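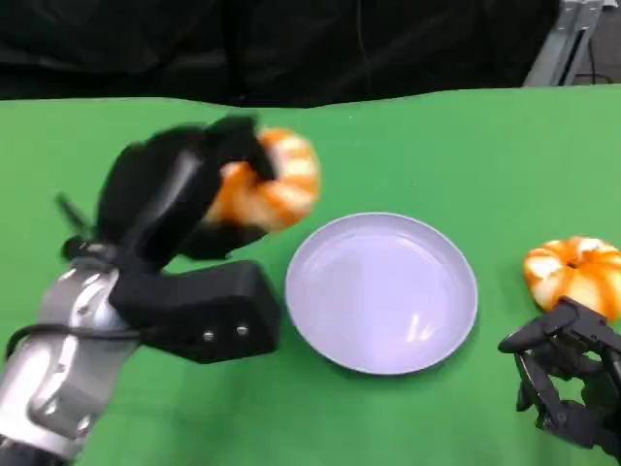
About Bercombe School

Bercombe School is an independent day school for pupils aged four to thirteen, situated on the eastern side of Gruvville. The school was founded in a rented house on Mughal Road with 19 pupils on the roll. It moved to its present grounds when the Baltell estate was divided, and the original stable block now contains the library and the music rooms.

There are at present 237 pupils. The Lower School occupies the main house and has its own playground and dining room. The Upper School is taught in the Baltell Building, where pupils have specialist lessons in science, art, French and design from Year 5 onwards.

Admission to Reception is by date of application. Entry at other ages depends on a vacancy in the year group and on a short visit, during which the child joins a class for the morning. A report from the present school is requested beforehand. Brothers and sisters of current pupils are given priority where places are limited.

Fees are payable termly in advance and include lunch, textbooks and most day visits. Individual music tuition and the late room are charged separately.

School transport serves Gruvville station and the villages to the north. Families wishing to reserve a seat for the autumn term should return the transport form by 26th July. The school office is open on weekday mornings in August, except in the week of the bank holiday.

Bercombe School is a registered charity and is governed by a board of trustees.

Admissions
Term dates
Policies
Contact the school office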